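Re: [cell-practice] Draft 2 of the shared-table rules
From: Saoirse Corrigan
July 17, 2019

On the Drornance list, Ó Conaill wrote:
> I like the draft, but section 4 asks for a stop check on each arm
> before every session. We run 8 sessions a day at Ollport. Can't we
> check one arm and trust the link between them? Also, do we really
> need a written rule for where the props go?

Great questions, and I'm so glad someone is reading section 4 closely!

On the first one, I'd keep the check on both arms. A link between two controllers is one more thing that can fail, and testing from one side only tells you about that side. We timed it at Onell back in April and the whole check takes 2 minutes once people know the order. If that is too much at Ollport, I'd sooner see you run longer sessions and do fewer checks. 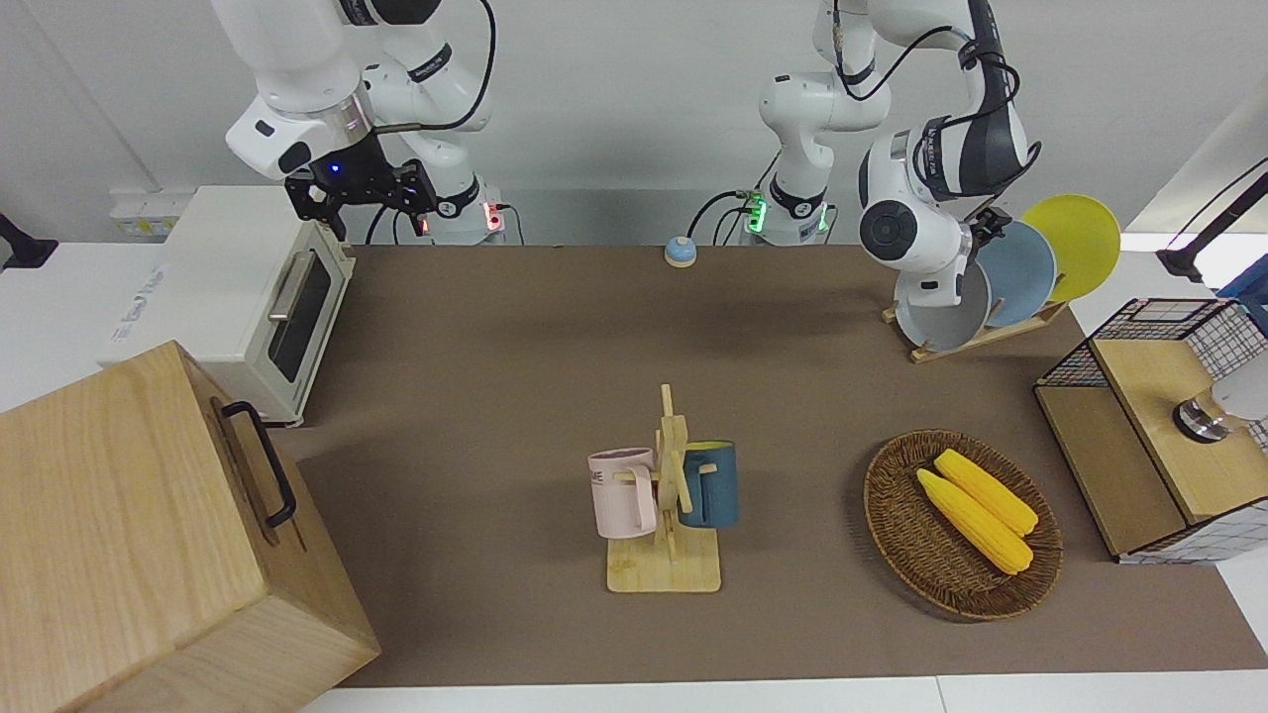

The props rule is the part I care about most, so please bear with me. Section 6 says that anything an arm may touch gets a home position, and that the home position is written down with the way the thing faces. Two sites can own the same dishes and still get runs that don't compare, just from how the table was laid. With plates standing in a rack, write the order by color — yellow, pale blue, light gray, reading in from the right — and do the same for the mugs on the tree, pink left and teal right. Corn in a wicker tray needs an angle too, and I'd love a better way to write that than "diagonal." Anyone?

We have 2,474 logged runs under the old wording, and the ones I can't use nearly all have a blank in the layout field (my own included, oops). That field should be required before a run can start.

One more wish for draft 3: a line on approach height over tall props. Right now the draft only covers flat ones, and a gripper coming down between upright plates has a lot less room to be wrong.

Send me your wording, rough is fine!

Saoirse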